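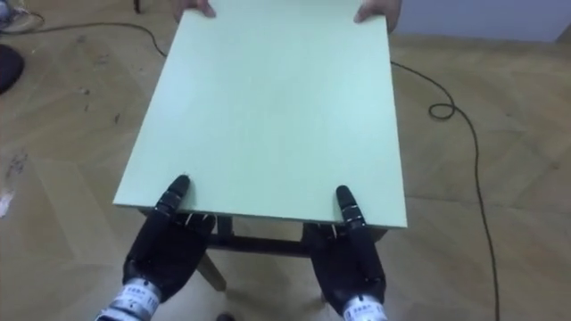

天板の色はこんな感じの薄いミントグリーンです

小さいテーブルの天板を塗り直したい(ravham_k)
八月に引っ越してから、古い天板を自分で塗って使っています。色は気に入ってるんですが、マグカップを置いておくとくっついて、はがすとき塗膜がちょっと持っていかれるんです。塗ってから三週間たってます。塗料はホームセンターの水性つや消しで、上には何も塗っていません。ニスを重ねれば直りますか?それとも全部削ってやり直し?できれば色は変えたくないです。

もちこ
うちの棚も同じでした!私はあきらめてコースター敷いてます(笑)布だと毛羽がつくので、コルクのほうがいいですよ〜。

Stepan Skoryk
三週間でくっつくなら、一度に厚く塗りすぎたのかもしれませんね。水性は表面だけ先に乾くことがあるので、まずは風通しのいい場所でもう二週間ほど放っておいてみてください。爪で押して跡がつくうちはニスを塗らないほうがいいです。
固まったら全体を400番で軽くなでて、粉を固くしぼった布で拭いて、水性ウレタンのつや消しを薄く二回。はがれた所だけは先に300番台で段差をならして、同じ塗料を筆でちょんちょんと足しておきます。全部削るのは、それでもべたつくときで大丈夫だと思います。
あと、淡い緑は油性のニスだと黄ばみが目立ちます。私はこれで一枚だめにしました……。

ravham_k
厚塗り、心当たりありまくりです。一回で終わらせたくてたっぷりいきました。しばらく窓際に置いておきます。ところで二回塗りの間って、何時間くらいあければいいですか?

Stepan Skoryk
缶の表示どおりで平気ですが、私は一晩おいてます。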